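Parkeck

Loukia had the basket on the passenger seat with the belt across it like it was a kid.

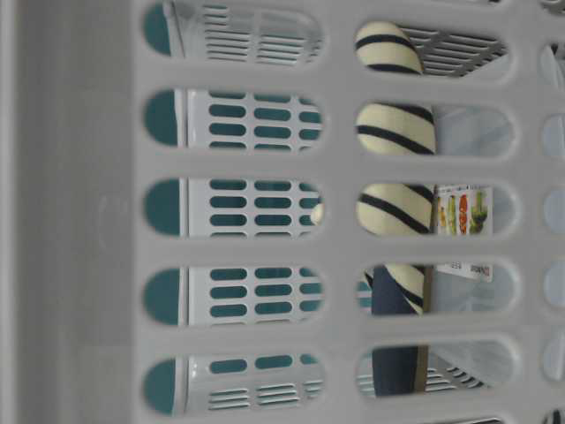

Four hours from Toledo and she had not stopped once, not for gas, not for the bathroom, and now she was parked on the wrong side of her mother's street with the engine ticking and no idea how to walk in. Light gray plastic, that basket. Slots all down the sides with round ends, big enough for a finger. She put one in and touched the striped thing, the cream one with the navy stripes going slantwise, and took the finger out again. Stupid. It was only stuff. Stuff from a dead man's apartment that her sister-in-law wanted in the trash and the landlord wanted gone by noon.

She'd had thirteen minutes at the end. Jennylyn Sebastian from across the hall had stood in the door with her arms folded, keeping watch on the stairs.

"Take what's in the kitchen," Jennylyn said. "They already went through the bedroom."

"What did they take?"

"Coats. The radio. I don't know, the good coats."

So, the kitchen. Basket off the hook. Everything from the counter, then everything from the shelf over the counter, no wrapping, no sense to it. Things with slats, things with holes. A little printed card that belonged to something and she couldn't see what. She didn't look. Her uncle bought things and kept them, that was Theo, he'd buy you a gadget for peeling an egg if the man at the market had a nice way of talking.

The drawer was stuck. She pulled and it came out all at once onto her foot.

"Leave it," Jennylyn said.

Rubber bands. Keys. Batteries. Menu from a place that closed. And the envelope, flat against the bottom, with tape gone brown at the corners. Her mother's name on the front in his square letters. She put it in the basket, down the side where it would stay upright, and then she was on the stairs, and then she was in the car.

And now Parkeck. Rain starting, of course.

The house looked smaller, it always did. Porch light on at three in the afternoon. Her mother would be in the back with the TV going, and she would say you're thin, and then she would say who's that for, meaning the basket, and Loukia would have to say his name. Nobody had said it in that house in nineteen years. There was a whole way of talking they had worked out, where he used to be. My side. The other house. When we had the boat.

The boat was what it was over, or that was the version Loukia got. He sold it to a man named Stimitz for a hundred and nineteen dollars and a bicycle. Her father's boat, half her father's. She remembered the bicycle. It was green and too big and she rode it anyway, all that September, standing up, until one morning it wasn't in the garage and neither was Theo's razor on the sink.

She undid the belt. The basket tipped and something slid inside it with a small dry knock.

OK. Go.

Across the street, up the steps, hip against the screen door. It wasn't locked. It was never locked.

"Mama?"

"Shoes," her mother called.

She stood on one foot, then the other, holding the thing against her chest. The slots pressed into her arm and left their shape, she could feel them doing it. The hall smelled of onions and floor polish. The calender by the phone was still the one from the funeral home at Drekberg, the page years out of date, her mother liked the picture.

"You're thin."

"I'm the same, Mama."

"You drove in this?" Then her eyes came down. "Who's that for?"

Loukia put it on the table. It took up more room than she'd thought. Her mother turned off the stove, wiped one hand and then the other on the towel, and did not come any closer.

"It's Theo's," Loukia said. Too fast, too loud. "They were throwing it out. I only got the kitchen. I'm sorry I didn't call, I thought if I called you'd say don't."

The refrigerator hummed. A bus went by.

"I would have said don't," her mother said.

She came over then. She bent and looked in through the side, through the slots, the way you'd look in at a cat in a carrier – her glasses pushed up, her nose almost on the plastic. She stayed like that a long time. Her finger went in where Loukia's had gone in and moved along the stripes, down one, across, down the next.

"He still had this," she said.

"What is it?"

"From the boat."

Loukia waited for the rest and there wasn't any. Her mother had found the top corner of the envelope. She had to work it up between two things to get it out and it bent, and she smoothed it on the table with the flat of her hand, and smoothed it again.

"You read it?"

"It's got your name on."

"You used to read everything."

"I was nine."

Her mother got a butter knife. The tape gave before the paper did. Inside was one sheet folded over money, old bills, soft as cloth, and she counted them out loud in Greek, under her breath, losing her place and going back. Ninety-six dollars. She turned the sheet over to see if there was more on the other side.

"What does it say?"

"It says he spent the rest on the train." Her mother sat down. "It says half of it is your father's and would I give it to him." She laughed, or it started as a laugh. "It says 18/05/2018. He dates it like a bill. He had this in a drawer since then, the donkey. A stamp, what does a stamp cost?"

"Mama."

"Half! Your father's dead, he knew your father was dead, he sent the flowers. You thought I didn't know who sent those flowers?"

Loukia hadn't known there were flowers. She pulled out the other chair and sat too, in her socks, wet coat still on. The onions were going cold in the pan.

Her mother put the bills back in the fold, and the fold back in the envelope. Then she reached over the rim into the basket and started taking things out, one at a time, setting each on the oilcloth, holding the small ones up to the window.

"This is junk," she said. "And this is junk. What is this, even. Did he ever use this?"

"I don't think so."

"Get me the cloth from the sink. No, the other one."

Loukia got the other one.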